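Zaroso Bags and Straps: README and buying notes

Maintained by Martim Sampaio. Last touched in March, after the second round of quotes came in.

What's in this folder

Short clips of hand-held gripper work on bags, straps and zippers, plus the spreadsheet I used to plan the equipment for it. I'm putting the two together on purpose. Every time I share the clips, somebody writes back asking what we bought and what they should put in their own budget request, and I end up typing the same email again (a long one, sorry to everybody who got it).

So the first half of this is money and the second half is data. Skip to whichever you came for!

How the budget came together

I started with the wrong list. My first request was basically a robot arm with some accessories stapled to the bottom, and the arm ate everything. Bendis quoted us a very nice one with a lead time of 11 weeks, and I had already drafted the purchase order when it sank in that we'd have an arm sitting there and nothing to train it on. I pulled the request on a Friday and rewrote it over the weekend with the hand-held grippers first and the arm pushed to the next budget period.

I ended up asking for 5 hand-held grippers. Two of those are spares, and I had to defend them in the meeting. My argument was that a gripper with a cracked finger means a person standing around until the part arrives, and a person's afternoon costs a lot more than a shelf with a spare on it. That went over fine. What didn't go over fine was the storage line, which I'd left out completely and had to add later. Video is big. Please put storage in your first draft.

The line items that surprised me, in no special order: replacement finger pads, printed markers, memory cards, chargers, and a decent rolling case. None of them is expensive. Together they came to more than 500 dollars, and I'd budgeted zero, so that was a fun conversation with purchasing.
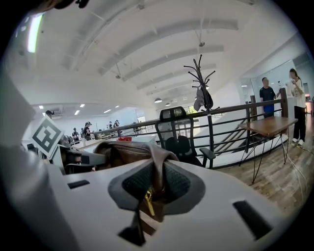

Pads deserve their own paragraph. I priced them from two suppliers, Maruyama and Nonau, and the catalog pages look nearly identical, so ask for samples before you commit. Maruyama sells singles. Nonau only sells in packs, which is cheaper per pad if you know you'll use them and a drawer full of leftovers if you don't. We went with packs. My rule now is to order pads at the same time as the grippers, on the same order, so the shipping gets paid once and purchasing only has to hear from me once.

Objects are the other thing people forget to budget. Leather, zippers and straps were the whole point for us, and I wanted stuff that sags and folds over itself. Some of it came from home and some from a thrift store run that I filed under "test articles." Keep your receipts, and check whether your finance people will reimburse secondhand purchases. Ours needed a form.

Things I'd still like to buy

The arm, obviously. I'm going back to Bendis for a fresh quote, and this time I'll ask for mounting hardware and training as separate lines so I can see what each one costs. I also want a proper charging shelf. Right now the chargers share a power strip with my desk lamp and I don't love it.

What I'm not asking for is a dedicated room. We looked into it and the rent would have swallowed the pads, the cards and most of the spares.

About the clips

Each clip is one attempt at one small thing, like gripping a strap or a zipper pull. File names start with the object type, then the attempt number. Failed attempts are kept and tagged "miss" in the index sheet. A few early clips have no tag at all. I'll get to them, but if you need clean labels today, filter those rows out.

The view is strongly wide-angle, so expect curved lines toward the edges and dark corners. People and furniture can show up in the background. If your project needs plain backgrounds, plan on masking, and put the hours for it in your budget too.

Known problems

The index sheet has some duplicate rows from when I merged two copies in a hurry. Lighting is whatever the building gives us. The mix leans heavily toward leather, and fabric straps are thin on the ground until the next round.

Using it and asking for things

Use the clips and the spreadsheet inside the Zaroso group however you like. Outside the group, please write to me first. The budget sheet has a blank tab called "yours" with all the line items and no prices. Copy that one, and leave my tab alone, because the formulas break if you so much as look at them!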